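Wednesday, late, kettle on for the third time 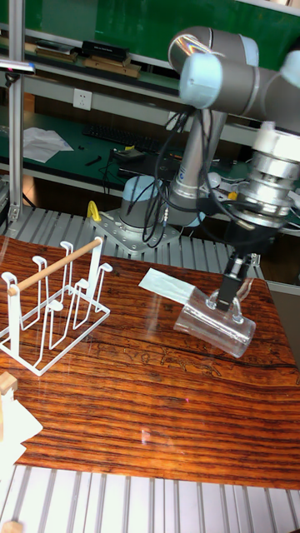
*Glass mug, stripy table.*

Back from Boonyarit's community hall with sore feet and a bag of sticky rice I didn't ask for but am absolutely going to eat. I meant to write this up on the bus and fell asleep against the window instead, so it'll be a bit jumbled.

The new year celebration proper isn't till the weekend, but tonight was the evening where the older people pour the water and give the blessings, and Chanida Kongkaew had said I could come and film as long as I took my shoes off and didn't stand in front of her aunt. I managed the first one. Her aunt is tiny and moves about a lot! In the end I put the camera on a shelf at the side and sat down on the mats with everybody else, and I'm glad I did, even if it means half of what I've got is people's elbows.

I've been to this sort of thing in April before, the big public ones with the stage and the noodle stalls and the councillor in the borrowed garland, and I'd sort of assumed tonight would be the same with fewer people. Not very like it at all. There was no stage. The elders sat in a row along the wall, the younger ones came up on their knees with little silver bowls, poured scented water over their hands and got a few words back, some of them quite long and (judging by the giggling) quite personal. One lad got a full minute and a half and came away bright red. I asked Chanida what he'd been told and she said, "Get a job, get a haircut, phone your mother."

There were two Boonmees, which caused me no end of trouble. Boonmee Rojanasak is the one I'd been writing to, who organises the music. Boonmee Khunthong is the one I went up to and thanked very warmly for all his emails. He was lovely about it and just kept nodding. I worked it out about twenty minutes later when the right Boonmee tapped me on the arm and asked if I was the person from Vondurgate with the camera. I could have crawled under the mats.

The right Boonmee plays the khaen, the long mouth organ made of bamboo pipes, and he'd promised me a proper look at it. He let me hold it, which is more than I deserved. It's lighter than you'd think. He grew up in the north-east and says that where he comes from you'd hear one most evenings, and that when he first moved here he went four years without playing because he thought the neighbours would complain. Then he played one summer with the window open and the woman downstairs came up and asked if he did requests. I've got all that on tape, apart from a bit in the middle where somebody dropped a tray.

What I really wanted to ask about was who gets to call it "Thai" and who calls it something else. I've been chewing on it since the planning meeting, when Wiroj Panyasiri said the poster ought to have Lao and Thai on it side by side and it all went rather quiet. He brought it up again tonight while we were stacking cups. His mother's family say one thing, his father's another, the food's the same and the songs are mostly the same, and he's tired of people asking him which. He wasn't cross, just tired. I didn't film that part and I won't use it unless he says so, but I want to remember it, so it's going in here.

The poster did go up with both in the end, by the way. Chanida showed me. The printer had squashed the Lao line so it's half the size of the other one, and Wiroj has gone round with a marker making it bigger by hand. He's done 47 so far. He's quite proud of his lettering by now, and he should be.

Kaja Vaher was there as well, which I hadn't expected. I know her from the Bultach reading group and I had no idea she'd been learning Thai dance for two winters. She says she's the stiffest person in the class and that back home in Estonia the folk dancing was mostly stamping, so her feet are fine and her fingers are hopeless. She did the bent-back finger stretches for me against the door frame and I tried it too and something clicked in my wrist. Still a bit tender. Must not do that again without warming up.

Money, briefly, so I don't forget. Hall hire came to 537 for the two days and the collection has reached 800, so there's enough left over for the drum to be re-skinned if the man in Lalteck ever rings back. Chanida has left him 5 messages. I said I'd walk over there myself, and then remembered it's two buses.

Food: green papaya salad (far too hot for me, ate it all), grilled chicken, a jellied coconut thing in layers that I had three squares of. The wrong Boonmee made the chicken. I told him it was the best I'd ever had and he nodded again, and I do now wonder if he's a bit deaf on that side.

To do before the weekend: charge both batteries, ask the right Boonmee for the name of the second tune, find out if the sand pagoda is going in the car park or round the back, buy plasters. Also return Kaja's umbrella, which I seem to have walked off with.

Kettle's gone. Sticky rice, then bed.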